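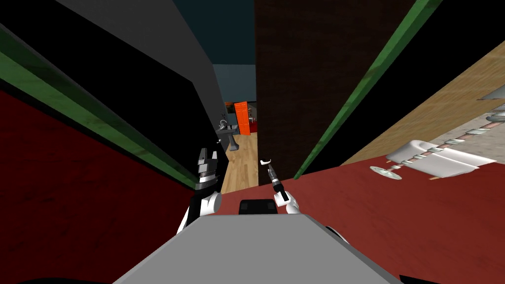

What does a policy researcher do?

A policy is a plan that says how something should be done. Your school has a policy on lateness. A council has a policy on where new bus stops go. Governments have policies on health, housing and schools.

A policy researcher finds out whether a plan is likely to work before it is used, and whether it did work afterwards.

The job has 4 stages.

Asking. The researcher writes down one clear question. "Are buses good?" is too vague. "Do free bus passes help pupils get to school on time?" can be tested.

Collecting. Facts used to answer the question are called evidence. Evidence can be numbers, such as bus records, or words, such as interviews.

Comparing. Suppose 100 pupils are given a pass and 26 of them were often late in February. The number means little alone. The researcher also needs to know how many were late before the passes, and how many pupils without a pass were late in the same month.

Reporting. The results are written up in a short paper called a briefing. It says what was found, what is still unknown and what could be done next. Ministers or councillors read it and then decide. The researcher gives advice but does not vote.

Words to know
Evidence: facts that help to answer a question.
Briefing: a short report for a person who has to make a decision.
Think tank: an organisation that studies policies and suggests new ones.

Written by Gwawr Morris. Checked by Rhun Pumphrey, 19 Mar 2023.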